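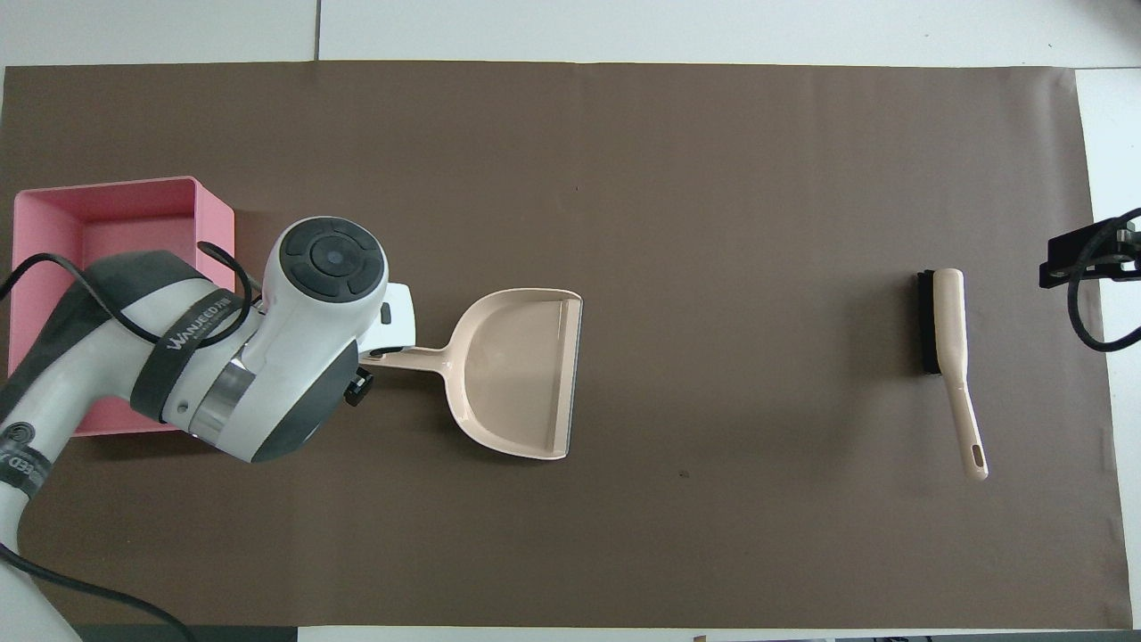 Brown mat on a white table, with a pink bin at the left.

Bristora Help > VR games > Trunance

Floor is too high in Trunance after the Lighthouse chapter, seated play

Posted by Sigrun Wikström
Tags: trunance, jilside headset, seated mode, floor height
241 views

Hello all,

I play Trunance on a Jilside headset and I play it always seated. I have a bad knee and standing for one hour is not possible for me. Until the end of the Lighthouse chapter everything was very good. Then I started the chapter in the fishing village and now the floor is too high. I mean that my eyes are at the height of a child, or maybe of a dog. I look at the doors and the handles are above my head. When I try to take the lamp from the hook beside the boathouse, I have to stretch my arm fully and it is still not enough.

What I have tried until now:

I recentred the view with the long press on the right controller. The direction becomes correct, the height stays wrong.

I did the floor setup in the headset again, two times. In the home room of the headset the floor is correct. In another game the floor is also correct.

I switched from seated to standing in the menu of the game and back to seated. In standing mode (but me sitting) it is the same low height. In seated mode it should add some height, I think, and it does not do it any more.

I restarted the headset and also took away the charging cable, which a person recommended to me in another topic. I did not understand why, but I did it.

I do not want to delete the game and install it again if this removes my save. I have 14 hours in it and I have found almost all the bottles. Does somebody know where the save is kept, and has somebody had the same problem with the height?

The error log has only one line which repeats, with the number 1616, but I cannot find a list of what the numbers mean.

Thank you for reading. I know it is long.

2 replies

Posted by halfpenny_oak

had this too in the village. just reinstall it, worked for me. or play standing for that bit

Comment by Sigrun Wikström
Thank you, but as I wrote, I cannot play standing. Did you keep your save after installing again?

Comment by halfpenny_oak
oh sorry missed that. cant remember tbh, I think I was near the start anyway so didnt matter

Posted by Fleury

Hello Sigrun. I play seated also, and I lost one evening on this same problem, so I will try to explain it properly. English is not my first language, please ask if a step is not clear.

The game keeps two values for your height. One comes from the headset and is your real floor. The other is called "seated offset" and the game adds it on top, so that a person on a chair sees the world like a person who stands. When a new chapter is loaded, the second value should be copied from the old chapter. If you take off the headset during the loading screen, or if it goes to sleep there, the game measures you again at that moment. So perhaps it measured the headset while it was lying on your table or on your knees. After this the offset is wrong, and switching between seated and standing does not repair it. The menu changes the mode only. It does not measure again.

What you should do:

Go to the main menu of the game, not the pause menu. The pause menu has a page which looks the same but the button I mean is missing there.

Open Comfort, then Body, and scroll to the end of the page. There is a line "Forget player height". Choose it and confirm. The screen becomes grey for a moment.

Sit as you normally sit when you play, with your back straight, and look forward at the horizon line. Wait 15 seconds. The game shows no counter, so count slowly in your head. If you look down at the controllers during this time, the height will be wrong again, only a smaller amount.

Now continue your save. You should load the checkpoint at the boathouse, and not the automatic save. The automatic save has the wrong value written inside. I tried with the automatic save first and I was again small.

About your other points. The save is kept on the headset and there is a copy in your Jilside account, but the copy is made only if you have switched on cloud backup for this game. Please check it before you delete anything. In the headset, open the library, hold the trigger on the game's picture and choose Storage. If you see a date beside "Last copy", you have one. If you see only a line, you have none and you should not reinstall.

The number in the log I do not know. I had a different one and it did not stop after the repair, so I believe it has no connection with the height.

One more thing for seated players: in the same Comfort page there is "Reach", which is normally at the lowest step. I have it at the middle. The hooks and the high shelves in the village are then much easier, and the hands do not look strange. In the chapter after the village there is a ladder where you will be glad to have it.

Comment by Sigrun Wikström
Thank you very much, Fleury! It works. I did first the mistake with the automatic save, although you wrote it clearly. With the boathouse checkpoint I am tall again and I have the lamp. I had to find two bottles again, this is not a big problem. Cloud backup was off and I have switched it on now.

Comment by Fleury
Very good. For the bottle under the jetty, you can lean from the chair, but please hold the armrest.

Marked as solved by Sigrun Wikström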